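About Pleludora Kitchens

Pleludora makes sandwiches, filled buns and salad pots for works canteens, colleges and two hospital trusts. We have 50 people on the payroll. The main kitchen is on the Unnithan estate, behind the tyre place, and there is a smaller test kitchen upstairs where new recipes and new equipment are tried out before they go anywhere near a customer.

The firm was started by Nattawut Mahawong, who had been cooking in a hotel and wanted to be home in the evenings. He began with one van and a rented unit. The first regular order was for 585 filled rolls a week, made by him and his sister-in-law between four and nine in the morning. A normal day now is 2485 items, and most of them still leave the building before nine.

What we make

Buns and rolls are the bulk of it. Each customer has a build sheet that says what goes in and in what order: base, leaf, meat or patty, tomato, top. Some want cabbage as well as lettuce, some want no tomato because it sits in a chiller cabinet for half a day. There are a lot of build sheets. Keeping to them is most of the job.

How we are using robot arms

We started on automation in the test kitchen with one station and one product, a bun with leaf and sliced meat. The ingredients are put out in fixed places to either side of a tray and the arm builds in the middle. Choosing the product took longer than we expected. Wet fillings were ruled out early on, and so was anything with a spread.

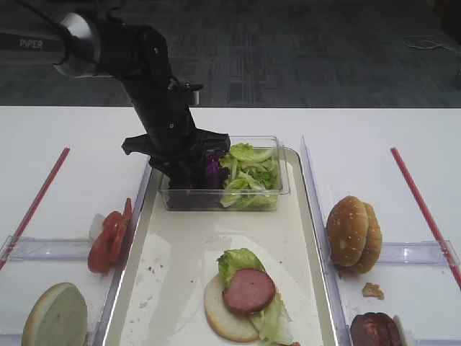 The PiPER arm at the lettuce, with a bun base, leaf and sliced meat on the tray.

Leaf is the hard part. A slice of meat is much the same shape as the one before it, and a bun is a bun. Lettuce comes in ribs and curls and small bits, and a pinch from one side of a tub weighs something quite different from a pinch from the other side. People on our line deal with this without thinking. They pick up, feel that it's too much, and drop some back.

Bảo Bùi runs the test kitchen. Bảo worked on the line for 7 years before that and wrote the first set of notes on how leaf should be laid out for the arm: cabbage and lettuce kept side by side and never mixed, big pieces torn down, the pile not pressed flat. Those notes are now part of the training for everyone who sets up the station.

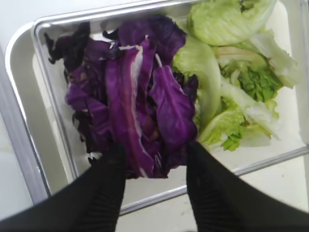

Purple cabbage and green leaf in a steel tray, seen from the gripper.

What has changed for the people who work here

When we told staff about the arm there were worried questions, and fair ones. We put the answers in writing and they are still pinned up by the lockers. No one's hours would be cut because of it. No one would be made to work with it who didn't want to. If the station was going to be used for real orders, the people on that line would hear first.

The work itself is different in some ways. A person at the station spends less time reaching and more time setting out, checking and topping up. Some prefer that. Reaching across a bench for a whole shift is hard on the shoulders, and two of our longest-serving makers asked to move over for that reason. Others tried it and went back to the hand line, where there is more talking and the time goes faster. Both are fine with us.

Pay was sorted out before anything else. Setting up a station is graded the same as line lead, because it needs the same knowledge of the build sheets — and a wrong set-up spoils a whole run.

We also had to look at what counts as a good bun. On the hand line that was never written down in any detail. A maker would tuck a stray leaf back in and carry on. For the station we had to say how far a leaf may hang over the edge, how far off centre the meat can sit, and when a bun should be pulled and made again by hand. The line has since taken up the same rules, with a few arguments along the way about cabbage.

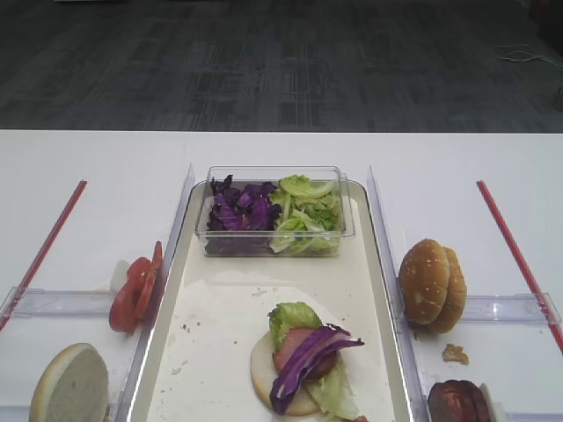
Part-built bun with sliced meat, lettuce and a strip of cabbage. Tomato and a bun half to the left, sesame bun to the right.

The makers decide whether a bun passes. The arm has no say in it, and neither does the office. If the person at the station thinks the builds are getting untidy, they stop it and finish the order by hand, and they don't have to ask.

Cleaning has been added to the day. The tray and tubs go through the washer like everything else, but the gripper is cleaned separately and signed for on a sheet by the sink. We allow for this in the rota so that it doesn't come out of anyone's break. 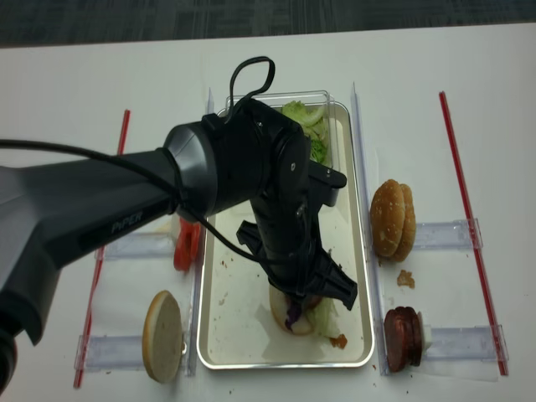

Training for the station is done in pairs over several shifts, in work time. The first part is all bench layout, with the arm switched off. After that the new person watches builds alongside someone who knows the station, and then runs it with that person standing by. There is no test at the end. Bảo and the trainee agree between them when it's time.

We bought the station through Prindon, who also look after the ovens, and their engineer comes in when we need a part changed. Day-to-day adjustments are made by our own staff. Four of them can do this now and two more are learning.

What we won't be automating

Customer calls, tasting and the allergen check stay with people. The allergen check is done by two members of staff, separately, on every order that needs one. We have been asked by suppliers whether we would like that to be done by camera and we have said no.

Working here

Shifts on the main line start at four in the morning and finish at midday. The test kitchen keeps later hours, eight until four. Breakfast is provided, and so are shoes and whites. We hire through the year, with more places in December when the party orders come in, and kitchen experience is useful but we don't insist on it. New starters begin on the hand line whatever job they are going to do later, office staff included.

Our orders and delivery slots are run on Plerkovon, so customers who already have a login can see build sheets and change them up to noon the day before. New customers should ring the office first and ask for a tasting box. Visits to the test kitchen can be arranged for customers and schools in the afternoon, once the morning's deliveries are out.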